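Iltano Student Robotics - Notes on the Sorting Project

The second term of the Iltano student robotics course has reached the stage at which most of the remaining work is practical. I have been the course instructor since it was established, and I use this blog to keep a record of how each project develops. The present entry concerns the sorting project, which will be shown at the Cakport open day in January.

The task is simple to state. A robot arm must pick up items of toy food and place each one on the correct plate. Students are divided into teams of two, and each team is responsible for its own program, its own log and its own written report. The report counts for more than the demonstration, a policy that was not popular at first.

In the first weeks the teams worked only with blocks. Blocks have flat sides and stay where they are put, and the early results gave several students more confidence than they should have had. Toy vegetables are less forgiving. They roll, they differ in width from one end to the other, and a grasp that holds well at the middle may fail near the tip. Two teams rewrote their grasp routines entirely after the change. I regard that as time well spent, although it did put us behind the schedule I had given to the school.

The combined logs now hold 968 attempts. Each entry records the item, the target plate, the result and a short remark. Some of the remarks are more useful than others - "dropped it again" is not a finding - and I have asked for fuller notes from now on.
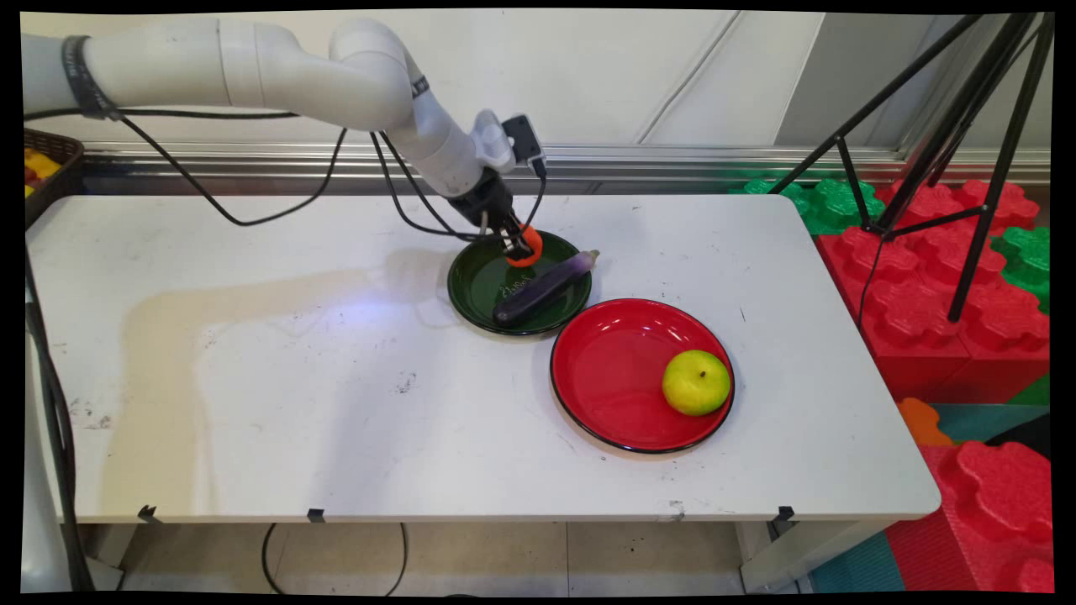

Release height remains the main point of discussion. The Gasser team prefers to lower the gripper until it is very close to the plate before opening it. The Geltov team opens earlier in order to save time, and accepts that an item will sometimes roll. Both teams have been asked to defend their choice in writing, with reference to the logs.

The room is open until 8 in the evening for the rest of the term. Students who wish to run the arm outside class hours should enter their names on the sheet by the door and return all items to the basket when they finish. Draft reports are due before the winter break. I will return them with comments in the first week of classes.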